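Handout for Unit 4, Drudstead Technical Program, 30 September 2019

# Good practice for robot cells that take things apart

Welcome back! Last unit was all geometry and payload. This one is about rules, and I promise it is the most fun you can have with a rulebook, because every rule in it came out of a real bench and a real mess. We'll stay with computer teardown and rebuild the whole way through. Bring your marked-up copy of the Karam cell sheet. We'll be writing on it.

## 1. Where the rules come from

Three layers, and please keep them apart in your notes:

- **The published safety standards.** ISO 10218 covers industrial robots, and ISO/TS 15066 adds to it for collaborative work, where a person and a robot share space. Read the definitions first. Half of the arguments in this room are about words.
- **The risk assessment.** This is written for one cell, doing one job, with one set of tools. Change the gripper fingers and you open it again. An arm that is fine with a foam pad on the end may be a bad neighbor with a screwdriver on the end.
- **House rules.** Ours are the Karam sheet. They are stricter than they need to be in a few spots and I like them that way.

A "collaborative robot" is a sales word for the arm. What you assess is the *application*: arm, gripper, workpiece, fixture, people, and everything with a corner on it.

## 2. Before the arm moves

1. Unplug the computer from the wall and take the power cord off the bench. Hold the power button in for a few seconds afterward.
2. Leave the power supply closed. It comes out as one unit or it stays in.
3. Ground straps on for anyone handling boards or memory.
4. Check that the fixture can't slide. Push it with your hand, hard!
5. Find the stop button with your eyes shut. Yes, really. We do this in pairs and it takes a minute.
6. Run the path at 50 mm per second the first time through, however sure you are of it.

## 3. The work itself

Drive swaps are the best teaching job I know. There's a rigid part, a springy latch, and a lot of floppy cable, all in one box.
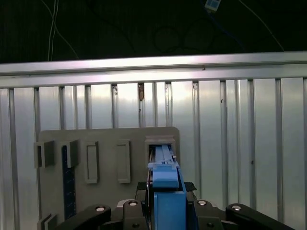
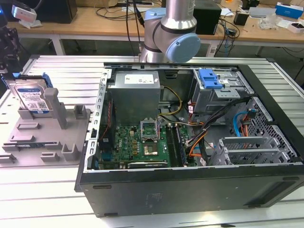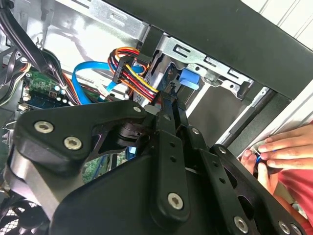
**Can a person hold a cable out of the way while the arm is powered?**

Only if the risk assessment for that exact task allows it, with the speed and force limits set for hands in the work area. If the task isn't on the sheet, stop the arm, move the cable, get your hands out, and restart from the last safe pose.

## 4. Fixtures and part holders

I could talk about fixtures all day (some of you have heard me do it). The practice points:

- Every part that leaves the case gets a named place to go. "Somewhere on the table" is not a place.
- Keep enough clearance beside each holder for the gripper fingers, open, with their widest bolts on. People measure the part and forget the fingers.
- Teach the approach pose straight in line with the slot, then move in along one axis. Twisting during insertion is how connectors die.
- Set a force limit for each insertion and write it on the sheet next to the pose number. If the limit trips, back out along the way you came in. No second push without a look.
- Give cables their own line in the task plan. They move between runs, so a taught point from this morning may be wrong by lunch.

The Mekow exercise from last year is worth another look here. We logged 866 insertions over the term, and the trips clustered on two holders with the same fault: a square inside edge where a small lead-in slope should have been. A few strokes with a file and the trips almost went away. I still get excited about that plot!

## 5. Pinch points

Go around your gripper with a pencil and mark every place where two links close toward each other. Linkage grippers have more than you expect, and the nasty ones are behind the fingertips, where your attention isn't. Then do the same for the space between the gripper and the workpiece. A sheet-metal case has plenty of edges, and a finger trapped against one is a different injury from a finger trapped against foam.

For each mark, write down who could reach it, in which step, and what keeps them clear. "Training" can be on the list, but it can't be the only thing on the list.

## 6. Records

Log the program version, the finger set, the force limits and the initials of whoever ran the first slow pass. Near misses go in the same book. Stunlow keeps theirs on a clipboard hung on the cell door, and it gets used far more than our spreadsheet ever did, so we're copying them.

## For next time

- Mark up the Karam sheet for a memory module removal. 2 pages at most.
- Bring one pinch point you missed the first time you looked.
- Read the 15066 section on hand guiding. Skip the annex for now, we'll do it together.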